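Okay I said I'd write up the range situation and I've been putting it off all week, so let's go. It's long. Get a coffee.

For anyone new here: I shoot at the Irnstead range, outside Ladotcombe. Outdoor, public, run by the county, cheap. I took my first class there and I've taken a whole lot of nervous first-timers there since.

The county has a draft ordinance out that would change how that range works and, while they're at it, how people in Ladotcombe have to store guns at home. Two very different subjects stuffed into one document. That's my first gripe and I'm just getting started.

Part one is the range. Hours get cut to three days a week, no evenings. If you work a regular job that leaves you Saturday, and if you've ever been out there on a Saturday you know what the line looks like already.

Part one also has a new yearly user permit. $230. On top of the lane fee! I know people who will pay that without blinking. I also know a lot of people who won't, and they're the exact people I want out there practicing in a safe place with a range officer watching.

The stated reason is noise. Fine, noise is real. I've stood on the road by the new houses on Carretero and you can hear it, I'm not going to pretend you can't. But the draft has no sound study in it. There's one paragraph that says complaints "have increased" and doesn't say from what to what.

I asked for the complaint log through a records request. Still waiting. When I get it I'll post the whole thing, even if it makes my side look bad. 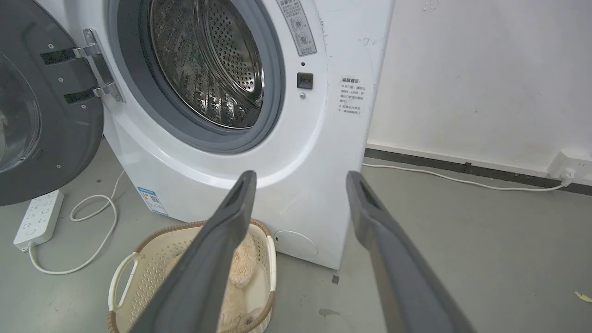
Part two is storage. The draft says any firearm in a home has to be in a locked container or have a locking device on it unless you're carrying it or it's "within immediate reach." First violation is a $400 fine.

Before the replies fill up: I lock mine up. I have kids coming through my house all the time and I've owned a safe longer than I've owned my couch. I tell every new shooter to buy the lockbox before they buy the second gun. Good storage is good practice and I'll say that to anybody.

My problem is with how it's written. "Immediate reach" isn't defined anywhere. Is the nightstand immediate reach if I'm in the shower? If I'm in the garage? I read the definitions page twice looking for it and they define "container" and "parcel" and leave out the one phrase a person could get fined over.

And who decides? The draft says enforcement is by "any authorized county officer." So is that a deputy? Somebody from code enforcement who came by over your fence? I emailed to ask and got a very polite note saying my comment had been received. It was a question, but okay.

Somebody asked me yesterday whether this is even legal under state law. I'm not a lawyer and I'm not going to play one on here. A lot of states limit what a county can do on its own with gun rules and some don't. I'd like the county attorney to answer that in public, before the vote, in plain words.

Now the Fundarico thing, since three of you messaged me about it. Fundarico is the consulting outfit the county hired to write the range report. The report is public, it's on the county site, it's a slog but it's readable. Please read it before you repeat stuff about it.

What it recommends: a taller berm on the east side, baffles over the pistol lanes, and an earlier closing time in summer. That's pretty much it. I went through it with a highlighter and I could live with every one of those.

What it does not recommend: three days a week, or a $230 permit. Those showed up later, in the draft, with no explanation I can find. If you only bring up one thing when you talk to your supervisor, bring up that one.

And no, I don't think Fundarico is some secret anti-gun group. I saw that going around in a couple of the local groups and I'd love for it to stop. They mostly do parks and drainage. Saying wild stuff just makes it easier to ignore the rest of us.

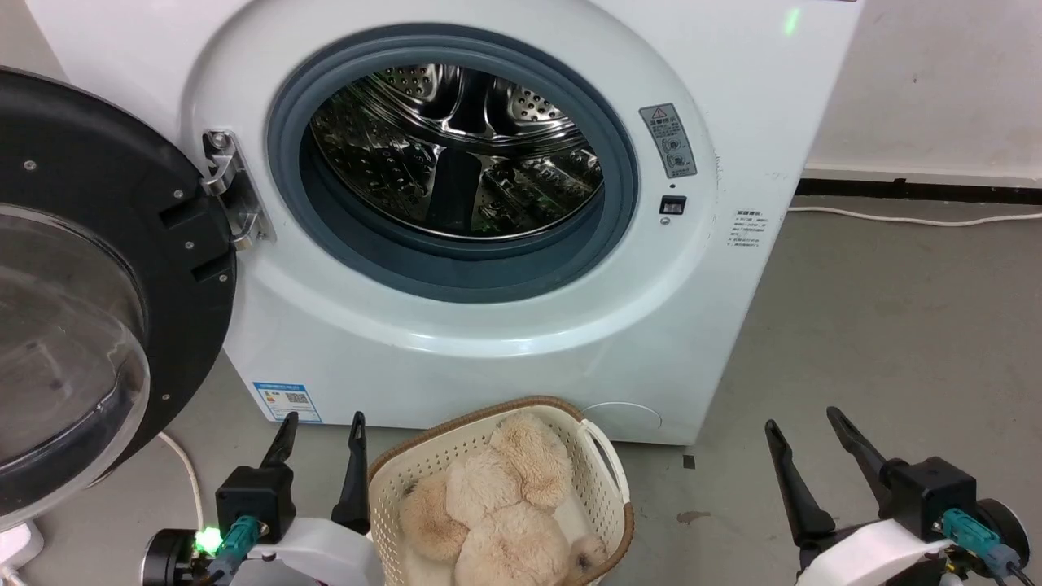 So, what to do. The hearing is Thursday at 6:30 in the evening, in the big room at the county building. Sign-up for public comment closes when the meeting starts - not when your item comes up - so get there early. I have watched people miss their chance that way and it's awful.

You get two minutes. Two minutes is nothing. Write it down, read it out loud at home, and cut it. Say where you live first. If you live near the range and you support it, PLEASE come, you're worth ten of me.

Be nice. I mean it. The folks from Carretero are going to be in that room and they're our neighbors. Some of them have babies who can't nap on a Saturday. I talked to one couple for a long time in the parking lot after the last meeting and we agreed on way more than I expected, berm included.

No signs on sticks, they'll take them at the door. Paper signs are okay. Leave the costumes at home, I'm begging you.

Can't make it? Written comments go to the clerk until noon that day. Email counts the same as paper. Don't copy and paste mine. They lump all the identical ones together, so 1000 form letters can end up as one line in the packet. Your own four sentences are better.

If you need a ride from the Ladotcombe side, reply here or message me. I have room in the truck and there are a couple of other drivers already.

Oh, and the new shooter morning at Irnstead is still on. 20 spots, loaner eye and ear protection, no gun needed. It filled up fast last time so tell me soon if you want in.

I'll post updates from the hearing if I can get a signal in that building. Last time I had to go stand by the vending machines.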